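Hae-won Noh
Thread: notes from our demo collection for Pledavon

Week two of gathering examples for the snack sorting task. I write down what I learned before I forget it. 1/9
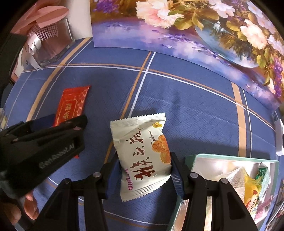

We use two hand-held grippers, one in each hand. The task sounds very small: pick one wrapped snack, bring it to the box, let go. One such pick is one episode for us. 2/9

At the end of Thursday we had 987 episodes. I was proud of this number until I looked through them with Halász. Too many were almost the same: same packet, same side, same speed. 3/9

So now we have a rule. After every 5 episodes, the person collecting must change something. Turn the packets, move the box, take the other hand first. It is slower and everybody complains, me too. 4/9

Soft packets are the difficult ones. If I close the fingers fast, the packet folds and slides away. My own habit is to squeeze more. But then the policy also learns to squeeze more, and I don't want to teach it this. 5/9

Question I get a lot: do we delete the failed picks? We keep them, with a label. If the person drops a packet and picks it again in the same episode, I like this one even more than a clean one. 6/9

What we do delete: episodes where the person stops to think with the gripper in the air. A long pause confuses the training. Our Gurkance script marks any pause over 4 seconds, then a human decides. 7/9

Practical thing: your wrist gets tired before you notice. After about 60 episodes my movements become lazy, and I can see it clearly in the Flunov plots. We changed to shorter turns and the curves look better. 8/9

Next I want to try a patterned cloth against a plain one, with all other things the same. If somebody already compared this for small packaged items, please write to me, I would be happy to read it. 9/9

Small correction to 7: the script looks at gripper position only. It does not check if the fingers are moving. I will fix this in May.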